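Mokside play library, toy room and craft corner: August walk-round

Checked by Rosário Ramalho and Jinlong Xiao, 5 pm, after closing. Lovely to do this one with two pairs of eyes!

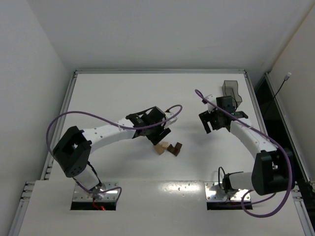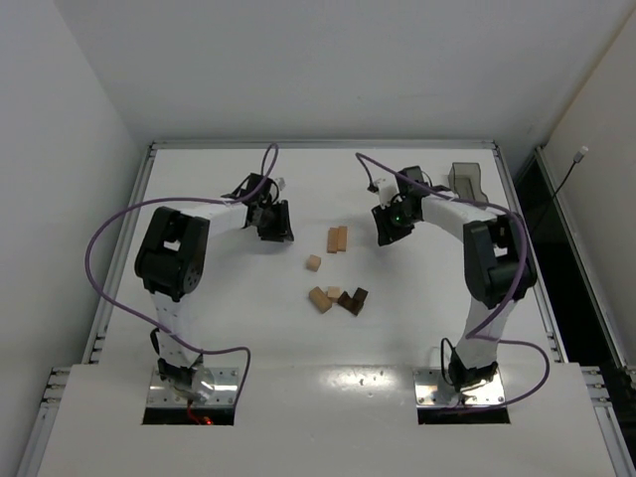
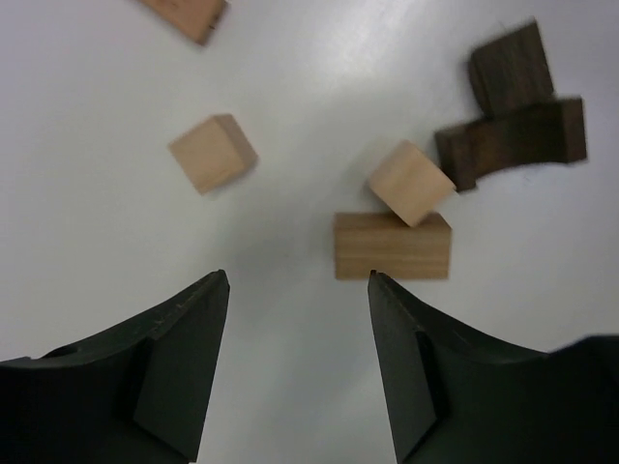
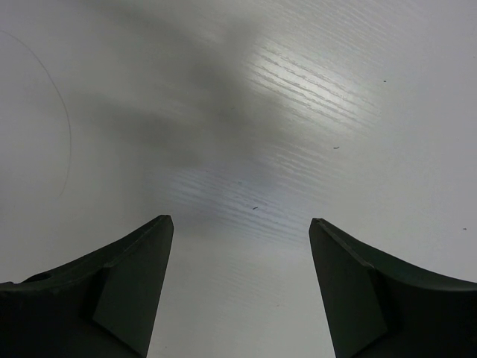 *White tabletops. Wooden blocks in the first three.*

**Toys and shelves**

- [x] Wooden toys checked for splinters and flaking finish. All smooth, and the big Minhas train set is still going strong after so many little hands.
- [x] Small parts kept on the top shelf. Margit's new labels are brilliant, you can read them from the door.
- [ ] Tall bookcase fixed to wall. Left bracket turns by hand. **Amândio to refit before we open.**
- [x] Loan box 816 back and complete. Box 988 is short of a lid, so it stays in the cupboard.

**Floor and doors**

- [x] Mats flat, no curled corners.
- [x] Finger guards on both doors (the new Trarkeck ones are so much softer, great choice).
- [ ] Stair gate. Catch sticks when it's pushed from the left. Try a drop of oil, then look again.

**Fire and first aid**

- [x] Exit clear, sign lit.
- [x] Alarm tested, heard well in the kitchen.
- [ ] First aid box: plasters down to 5, please buy a pack of 30. Eye wash in date.

**Craft corner**

- [x] Scissors counted back into the block.
- [x] Glue and paint lids tight.
- [ ] Kakar heater: flex rubbing on the skirting. Unplugged and tagged, Catarina Loureiro is asking for a quote.

Really pleased with how the room is looking. Copy to Margit Berge for the folder.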